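Jumthorpe Chocolate Walk: Site Check Before Opening the August Tours
Inspector: Povilas Ots
Route: Langlois tasting room, Tukon roastery, Zuso waffle counter
Group limit: 5 visitors plus guide

1. Meeting point
Sign visible from the tram stop: Yes
Step-free access: Yes
Comment: The curb is worn on the north side. Groups should cross at the signal and wait by the railing.

2. Langlois tasting room
Exit door opens outward and is unlocked during visits: Yes
Allergen cards at each seat: No
Comment: Cards were present in English only and stacked at the register. Hazelnut, milk and sesame must be listed at each place before the first sample is served. Recheck required.
Water available: Yes
Samples stored below the marked line in the cabinet: Yes

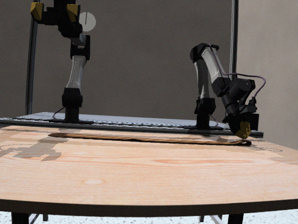

3. Tukon roastery
Floor marking around the roaster: Partial
Comment: Yellow tape is lifting at the corner nearest the stairs. Visitors stay behind the tape at all times, including for photos.
Hearing protection offered: Yes
Fire extinguisher tag current: Yes
Stair handrail secure: No
Comment: Lower bracket moves under hand pressure. The owner has been told in writing. Until it is fixed, groups stay on the ground floor and the upstairs bean display is skipped.
Public liability cover: certificate seen, 3,000 per visitor for minor injury. Ask for the full policy wording.

4. Walk between stops
Distance from Tukon to Zuso: 300 meters
Surface: cobbles, then paved path
Comment: Cobbles are uneven by the fountain. Mention footwear in the booking email. No shade on the second half.
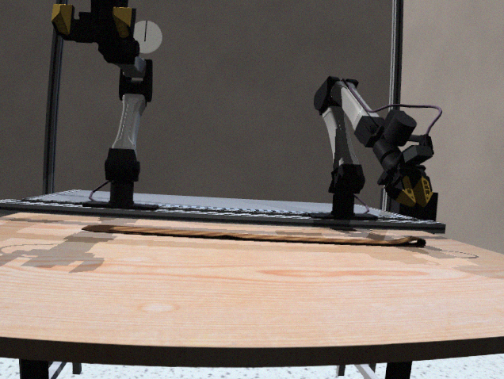 Twisted rope lying across a wood-grain tabletop.

5. Zuso waffle counter
Hot plates behind a screen: Yes
Queue clear of the bicycle lane: No
Comment: The line backs into the lane after 4 p.m. Move the tour slot earlier or use the side window.
Handwashing point for visitors: Yes
Trash bins emptied before arrival: Yes

Result: Pass with conditions. Items open: allergen cards, floor tape, handrail, queue position. Guides may not take paying groups into Langlois until the cards are in place.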